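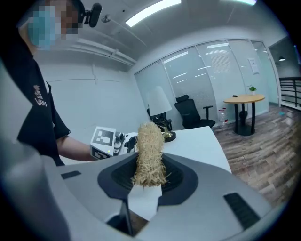

## 6 September 2024 – Zidik, straw bundle, hand demos

Straw day again. Upright bundle, two hand-held grippers, white desk. Drornine want a policy that can pick up a standing bundle, pass it hand to hand and set it back down without it shedding all over the place. Today was demos only, no arm time. Writing this up quickly before I forget which settings were which.

Batch label is straw-upright-b. Do NOT merge with straw-upright-a until the marker thing below is sorted.

### State of the kit

- Firmware on both grippers is the August one. Left had reverted to the older build after the battery went flat, reflashed before first take.
- Jaw zero redone on both. Left was fine, right was reading slightly open when fully shut. Have written the new offset into the session config and not into the defaults, so whoever runs next please check.
- Head camera on for all takes. Clock sync clap at start and end of each block.
- Green light beside the lower marker = streaming. If it's not lit, stop. Lost a whole block last time by not looking.
- Markers: top and front face. Front one had a lifting corner, pressed down, replaced after lunch when it lifted again.

### What we did

Task split as before:

1. Approach with jaws open, bundle standing.
2. Close low, below the middle. Wait for the jaw reading to settle.
3. Lift straight up.
4. Second gripper comes in from the side, closes above the first.
5. First one opens, backs off the way it came.
6. Set down upright, open, retreat.

Reset between takes by hand. Turned the bundle a bit each time so the frayed side isn't always facing the same way. Tan straw on a white desk is easy for the cameras, probably too easy – Drornine's own benches are nothing like that. Want a brown cloth or similar under it for the next batch.

Kept 190 takes. Binned 9, mostly dropped handovers where the second jaw closed on loose ends and pulled a tuft out. One was me sneezing. That brings the straw pool to 1546 with the March lot included, although I'm less and less sure the March lot should be in there (see below).

### Grip force

Main lesson of the day. The bundle squashes. You close, it gives, you close a bit more, it gives again, and by the time it feels secure in the hand you've crushed the middle and it bulges above the jaw. Then the second gripper has a fatter thing to grab and everyone squeezes harder still. By the end of block one the bundle looked visibly sadder than at the start.

Changed the instruction from "close until firm" to "close until it stops sliding when you tug it gently". Much better. Jaw widths in block two are in a far tighter band, I plotted them over lunch. Plot is in the batch folder, axes unlabelled, sorry, x is take number and y is jaw width in mm.

Note for the arm side: jaw width alone won't tell you if it's held. Same width, different point on the bundle, totally different hold. The Tovent controller assumes width is enough. It'll need either the fingertip signal or a small lift-and-check built into the motion. I'd go for lift-and-check, demonstrators do it naturally anyway – you can see a little pause and bob in most of the good takes. Don't let the trimming script cut it out as idle time! It did exactly that on the March data.

### The trimming script

Speaking of. Idle threshold is set for rigid parts. With straw the pause after closing is doing real work and the script sees no motion and snips it. Have turned trimming off for this batch altogether. Files are bigger, so be it. Proper fix is to only trim before first jaw movement and after last one. Half an hour's work, nobody has had the half hour, me included.

Which is also my worry about the March lot. It was trimmed the old way and I can't find the raw takes on the shared drive. If someone has them on a laptop please shout. If not I'd vote for training with and without and seeing which does better on the handover.

### Marker dropouts

Worst part of the day. Tracking on the second gripper goes missing for short stretches during the handover. I assumed the ceiling light was washing out the top marker. Turned the ligt off for a few takes, dropouts still there, so I was wrong or at least not entirely right.

Current best guess is plain geometry. When the second gripper comes in from the side the wrist rolls and the top marker tips away, and at the same moment the bundle or the other gripper gets in the way of the front one. So both go at once. The pose gets filled in from the inertial data, fine for a moment, then it drifts, then the marker comes back and you get a jump. The jump is what hurts. A policy that learns the jump will do the jump.

Tried:

- Keeping elbow lower on the approach. Helps. Feels unnatural for tall people, needs reminding.
- Slower handover. Helps a bit, makes the takes look nothing like how anyone would pass a bundle.
- Stand further round the desk. No difference I could see.
- Bigger marker on top, printed and taped on. Only did this for the last few takes. Looked promising but it catches on sleeves, so short sleeves only if we go that way.

Takes with a jump are flagged in the sheet, column "jump", y/n. I did this by eye from the pose plots and was getting tired towards the end so treat the last block as approximate. Haven't dropped any of them. Would like a second opinion on whether smoothing is safe or whether we just lose them.

### Remote control comparison

Did not get to it. Plan was to repeat the same task on the Carrillo rig with the remote handles, same bundle, same steps, and compare. The rig was tied up all afternoon with the tray job. Booked for next session.

What I'd expect, writing it down now so I can be wrong on record: remote takes will be slower and cleaner, no marker problem at all as the arm knows where it is, but grip will be worse. You can't feel the straw give through the handles. With the hand-helds you feel it straight away, in the fingers, and correct without thinking. For rigid parts I'd pick remote any day. For this stuff I think hand-held wins even with the dropouts, but that's an opinion and not a result.

If it does come out that way, possible split: hand-held for the grasp and handover, remote for the set-down. Would need the two sets to agree on frames. Last time we tried mixing them the gripper offset was off by the thickness of the mount and it took ages to spot. Check that FIRST.

### Straw bits

Loose strands everywhere by mid afternoon. A few got into the jaw hinge on the left gripper and it started closing unevenly. Tweezers, then a soft brush. Do not use the air can, it pushes them further in. Also keep them away from the vent panel on top.

Wiping the fingertip pads between blocks also matters more than I thought. Dust builds up and the pads get slippy, people squeeze harder, see above re crushing. Add to the reset list.

The bundle itself changes over the day. It's looser, hairier and a bit fatter at the top than it was this morning. In some ways good, free variety. But set-downs got harder, it doesn't want to stand any more unless you land it dead level. We need more than one bundle in rotation. Drornine said they'd send a box, chase them.

### Notes on demonstrating, for whoever is next

- Look at the bundle and not at the gripper. The head camera follows your head and the takes where people stare at the light are not much use.
- Don't talk with your hands while holding the things. Several takes start with a wave.
- Keep both grippers in view of the head camera before you start moving. Obvious, still got forgotten.
- If you fumble but recover, keep it. We want those. Only bin it if the bundle ends up on the floor or you had to touch it with your hand.
- Let go slowly at the end. Snapping the jaws open flicks the bundle over, and it looks as though the set-down failed when the release did.
- Swap over when your wrist gets tired. They don't feel heavy for the first block, they do by the third.

### To do

- [ ] upload block three, only one and two are up so far
- [ ] move right jaw offset into defaults once someone else has checked it
- [ ] trimming script: first-move / last-move only
- [ ] find March raws
- [ ] print the larger top marker on card, try fixing it without the tape edge sticking out
- [ ] brown cloth or board for the desk
- [ ] ask Tovent whether the controller can take a lift-and-check between close and move
- [ ] Carrillo rig, remote comparison, at least 2 blocks
- [ ] more bundles
- [ ] relabel plot axes (me)

Quick look at block two replayed in the viewer before leaving. Lift is lovely, straight up, hardly any wobble. Handover is fine until the roll and then the second gripper teleports sideways and comes back. Saved one of the bad ones as jump_worst in the batch folder, have a look at it before deciding anything about smoothing.

Batteries on charge, left one on the slow charger as the fast one was getting warm. Grippers back in the case with the jaws open so the pads don't take a set. Bundle is in a carrier bag on the shelf, please don't bin it.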